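Call for participants: working group on good practice for hand-held gripper demonstrations

Posted September 7, 2019

Mudance is seeking participants for a working group that will draft a code of practice for recording manual handling tasks with hand-held grippers. The code will cover operator conduct, object selection, workspace layout and the labelling of recordings. It will not cover powered arms, which are dealt with in the Matheson guideline.

Participants will work from the Indemix set, 2,416 recordings made in ordinary kitchens. About 70 of these have been marked as disputed by reviewers, mostly over where a grasp begins and when a release is complete.
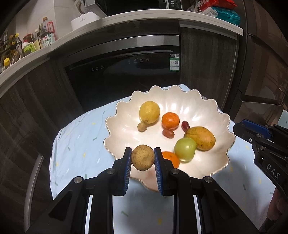 Single-item grasp over a fruit bowl, two grippers at the table.

Applicants should have practical experience in at least one of the following:
Operating hand-held or teleoperated grippers
Writing or auditing test procedures
Labelling video for handling tasks
Workplace health and safety in shared work areas

Two-operator work is the least settled part of the draft. Clause 35 asks each operator to keep to an agreed side of the table and to call out before crossing the centre line. Several labs have objected that this slows the task and changes the behaviour being recorded. The group will test the clause as written and with the call-out removed, then recommend one version.
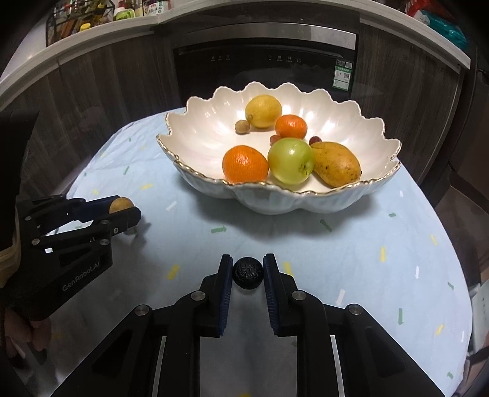

Test objects will also be reviewed. The current list favours rigid items of regular shape, and the group is expected to propose rules for produce, including when a bruised piece must be replaced and how the change is logged.

Time commitment: two half-day sessions in September, plus written comments on each draft. Remote attendance is possible for the drafting sessions but not for the bench trials. Travel within the province is paid at the standard rate. There is no fee for participants - employers are asked to release staff on normal pay.

To apply, send a one-page summary of relevant experience to Eilidh Carnegie, quoting reference 142. Questions on the bench trials go to Mervyn Rudd. Applicants who took part in the Midance review should say so and name the section they worked on.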